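**Shalini Bisht, final report, software track**
27 November 2024

When I joined the Kenum project in May, the two arms could each do a decent job alone, and the trouble only started when they had to share a table. My part was the planner, which we call Plikumik (the name was there before me and I have grown fond of it!), and this report covers what I changed in it and what I would still like to fix.

## How it was

The old version planned the left arm first, froze that path, and then asked the right arm to work around it. That was simple to read and very easy to debug, but it meant the right arm often sat waiting for a stretch of table that the left arm had left long before. Out of 900 simulated two-arm requests, 155 ended with no plan at all, and most of those were perfectly reasonable requests.

## What I changed

I gave every path a timetable. Each arm now reserves small blocks of space for short windows of time, and the other arm may plan through a block as soon as the window closes. I also added the grippers' camera mounts and a generous margin for the cables to the collision model, which I should have done in the first week, as the old model treated each wrist as a plain cylinder.

With the same 900 requests, the failures dropped to 21. Planning takes a bit longer, and I spent a good part of the autumn getting that back under control by caching the reservations between replans.

## Still open

- Small parts lying close to an open gripper are sometimes swallowed by the gripper's own mask in the depth filter, so the planner believes the table is clear there.
- Clear plastic is hard on our perception node. Reflections come back as holes, and I currently pad the whole region by hand in `scene.yaml`.
- If both arms ask for the same block in the same cycle, the left one always wins. I would love for somebody to try a proper priority scheme.

The code is on the `naidu` branch, with the test requests in the folder beside it.
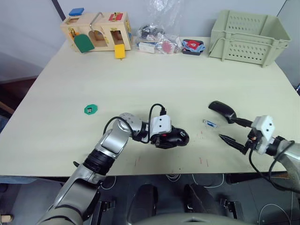
*Figure 1. Both arms over the shared table, with the activity box, the bag and the crate along the back.*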